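Re: [cell-practice] Draft rule on start checks for hand-held grippers
25 February 2024

On the earlier question from the Everham site:

> We have the October draft in front of us and two of us read
> section 7 differently. Does "fingers open and clear" mean clear
> of each other, or clear of the work as well? Our people have
> been starting with the pads almost on the part.

It means both. The wording should be fixed before the draft goes to Tramstead. What I would like it to say is this:

Before each recording, open the fingers all the way and hold them over bare table. The part must be in view and must be well past the finger pads. Look at both pads and the screw holes. If a pad is loose or has moved on its link, stop and tag the tool. Rough edges on a pad are allowed as long as the gripping face is flat.

The start position on a white table, with the work at the far end:

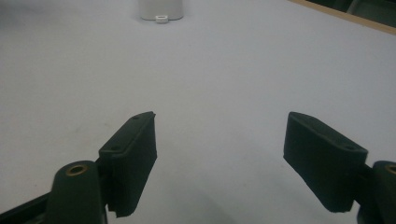 Ye wrote back that the rule is fine for a fixed arm but too slow for hand-held work, where a person may do 50 starts in a shift, and asked whether a check every 7 starts would be enough. I don't think so. A pad that shifts after start 2 would spoil the rest of the set, and we would only find out later when the files are read. The check takes a few seconds.

I would accept one change. The look at the screw holes can be done once per session and after any drop. The open position and the clear table stay as they are for every start.

Retunico also wants a line about table color. I left it out. Their note belongs with the lighting section, item 54, and should be raised there.

Please send changes to the list and not to me directly. Quote only the part you are answering, the last thread got very long.

2 replies | 0 shares
Contact the list owner | Back to top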